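# El día que el robot dobló la mesa

El primer fallo que me enseñó Yanti Hidayat duraba menos que un estornudo. Una pinza bajaba hacia un paño de microfibra, cerraba los dedos, subía, y con el paño subía también un buen trozo del camino de mesa. Detrás vino la tetera. El vídeo se acaba ahí, con la tetera inclinada en un ángulo que a mí, que soy de té, me encogió el estómago.

«Este lo hemos visto tanto que ya le tenemos cariño», me dijo ella, y volvió a ponerlo.

Estamos en el taller de Bovus, en el polígono de Sepúlveda, adonde llegué una mañana de febrero con la idea de pasar un par de horas y de donde me echaron, con mucha amabilidad, cuando ya apagaban las luces. Bovus lleva tiempo enseñando a un robot de dos brazos, de nombre Tarkari, a hacer lo que hace cualquiera después de una merienda: recoger, pasar el paño, doblarlo, dejarlo en su sitio. Parece poca cosa. ¡Es dificilísimo! Y es precioso verlo, incluso cuando sale mal, o sobre todo entonces.

## Tela sobre tela

Durante meses el robot había doblado paños encima de un tablero liso. Ahí iba como un reloj. Encontraba dos esquinas, las levantaba a la vez, las llevaba hasta las otras dos y soltaba. El equipo estaba tan contento que decidió pasar a una mesa vestida como la vestiría una persona, con su camino de tela, sus bandejas, sus tazas y algo de líquido dentro.

La primera tanda fue de 223 intentos. En la mayoría no pasó nada digno de contarse, pero en 8 el robot agarró las dos telas juntas, y en 2 de esos 8 volcó lo que había encima. Una de las veces era agua templada. La otra era té recién hecho, y la persona que supervisaba la prueba tenía la mano cerca de la taza.

No hubo quemaduras. Hubo, eso sí, un buen susto, una manga empapada y una parada de emergencia pulsada con más fuerza de la que pide el botón. Hidayat detuvo las pruebas ese mismo día y estuvieron paradas 10 días.

Me gusta cómo lo cuenta, sin adornarlo. «El brazo hizo lo que le habíamos enseñado: bajar hasta notar tela y cerrar. Notó tela. Había el doble de la que esperaba.»

El informe interno, que me dejaron leer en una mesa del pasillo, ocupa cuatro páginas y señala varias cosas a la vez. Los dedos de la pinza entraban unos milímetros más abajo de lo debido, un margen que sobre el tablero duro no se notaba porque el tablero empujaba hacia arriba. El barniz brillante de la mesa nueva devolvía las luces del techo y confundía a las cámaras justo en el borde. Y el sistema que debía avisar de un peso raro estaba ajustado para proteger los motores, con un umbral tan generoso que una tetera podía colgar de él sin que saltara nada.

Ese último punto es el que más les dolió. Lo tenían desde el principio y lo habían dado por bueno.

## Volver a las manos

La parte que yo venía a ver es la que siguió. El software de agarre lo ponía Zidbridge, una empresa con la que Bovus trabaja a distancia, y las dos pasaron una semana larga discutiendo por videollamada si aquello se arreglaba con mejores sensores o con mejores ejemplos. Al final hicieron las dos cosas. Bajaron el umbral de peso, obligaron al brazo a levantar un dedo de altura y esperar antes de seguir y, si en esa espera se movía cualquier otra cosa sobre la mesa, a soltar.

Y luego se sentaron a doblar paños. Con las manos, delante de una mesa de té, una y otra vez, grabándolo todo desde el punto de vista de quien dobla.

Yo también me senté, claro. Cuesta explicar lo raro que es hacer despacio algo que llevas haciendo toda la vida. Hidayat me pedía que me fijara en la yema de los dedos, y ahí estaba la cosa: antes de coger la esquina, uno la roza de lado, la arruga un poquito, mete la punta del dedo por debajo. Con la otra mano sujeta la tela, y a veces también lo que hay debajo de la tela, sin pensarlo. Hay un montón de pequeñas comprobaciones en ese gesto – yo conté las mías hasta que me dio la risa y perdí la cuenta.

El robot nunca había visto nada de eso. En las demostraciones antiguas, grabadas sobre el tablero, la gente cogía los paños de cualquier manera, con prisa, porque no había nada que arrastrar.

Por la tarde vi a Tarkari trabajar con la versión nueva. Bajó la pinza, rozó el borde, falló. Volvió a rozar, arrugó la esquina, la pellizcó, subió apenas y se quedó quieto. El camino de mesa no se movió. Siguió subiendo, y en el taller se oyó un «venga, venga» que creo que era mío. Dobló el paño torcido, con una punta asomando por un lado, y a mí me pareció una maravilla.

Queda faena. Las servilletas muy finas se le siguen resistiendo, y un mantel de encaje que alguien trajo de casa está, de momento, prohibido. Tampoco se hacen ya pruebas con líquido caliente si hay una persona al alcance del brazo; esa norma está escrita a rotulador en la puerta y, según Hidayat, va a seguir ahí aunque el robot aprenda a servir el té.

Me llevé un paño de recuerdo. Lo he doblado mal desde entonces, de tanto fijarme.

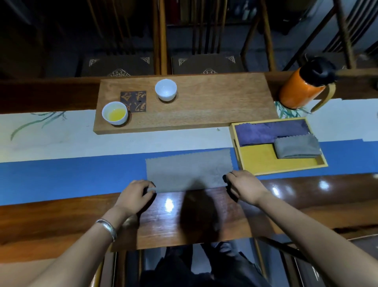 *Las dos manos en las esquinas del paño gris, sobre la banda azul del camino de mesa.*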